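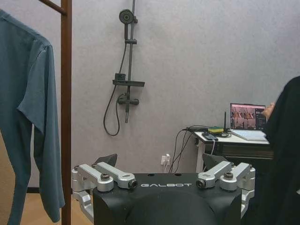 What does a gripper retrofit kit need to include before a lab can use it without help from the supplier? It needs the mounting hardware, a calibration routine that runs on the lab's own computer, and a written procedure for checking alignment after each change of fingers.

4.2 Installation and first use

The Drasen kit was installed at our Nundmont site in November, following the supplier's printed guide. Mechanical assembly took 40 minutes. Calibration took longer – the routine supplied by Koyama stopped twice on a network timeout and had to be restarted from the first pose.

Figure 4. Test area at Nundmont, seen from the wrist of the robot. The shirt on the wooden rack at left is blue-gray; an open laptop stands on the white desk at right.

We logged 731 grasp attempts on hanging garments, of which 372 used the factory finger settings. The remainder used the settings proposed in the Brullolthorpe report, with a lower closing force and a slower approach. Attempts stopped by the operator were kept in the log and scored as failures.

Service response was recorded separately. The contract covers remote support only, and replacement fingers are billed per pair. One pair was replaced after 165 attempts when the pad began to lift at the tip – the guide gives no wear limit for this part. Alignment was checked again before logging resumed.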